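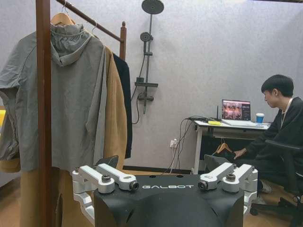

Rattana says I should have capped the swap at ten people and she is probably right. She left me a comment on the sign-up post weeks ago, something like "you will regret this by July," and well. It's July.

So. The tea towel swap. Quick recap for anyone new. I put up a little post in spring asking if anybody wanted to trade tea towels by mail. You get a name, you send that person one towel and one small thing to go with it, under 15 dollars total not counting postage. Somebody else sends to you. Easy. I figured a handful of you would be in. We ended up with 49.

Forty-nine! I had a notebook page for the names and ran out of page. Then a spreadsheet, which I sorted wrong, so for one whole evening three people were assigned to mail towels to themselves. Sorry again to those three. You were all very nice about it.

Anyway my own partner was Decha Srithong, who blogs over at Jaidee (mostly soups, go look at the soups). We emailed back and forth a bit first. I asked what colors his kitchen was and he wrote back "brown, mostly, and one green pot." Not a lot to go on. I went with a mustard yellow towel with radishes on it from the shop in Cuminstead next to the post office, and a jar of the onion jam I made last fall. Wrapped the jar in the towel. Taped it within an inch of its life.

It got there in one piece. Phew.

And what I got! My sender was a reader called Leria who doesn't have a blog but has been commenting here since the old layout. Heavy linen, off-white, with a blue stripe down each side and a loop in the corner so you can hang it up. I have never owned a towel with a loop. I'm a loop person now. She put in a packet of dill seeds and a card with her grandmothers recipe for cucumber salad on it, which I've made twice. Second time with less vinegar. Better.

I haven't dried a single dish with it. It's too nice. My husband used it on the dog's water bowl and I had to leave the room.

Ok some things for next time, mostly so I remember –

Sign-ups close when I say they close. I let people in for more than a week after the deadline and that is how the spreadsheet thing happened.

Ask about jam. One person got honey and is allergic to honey. She gave it to her neighbor, all fine, but I should of had a line for that on the form.

International is a separate list. Postage on one box came to more than the towel, the jam and my lunch put together.

Send a reminder halfway. 3 packages still havent gone out as I write this. You know who you are, no hard feelings, just please mail the towel.

The link-up is at the bottom of the page, add your post if you wrote one. If you don't have a blog, email me a picture of your towel and I'll put them all together in one big post. I've got Seto's already, hers has geese on it and I'm jealous of the geese.

Will there be another one? Probably. Maybe pot holders. Rattana, you can run the spreadsheet.

Got to go, rice is boiling over – more later this week.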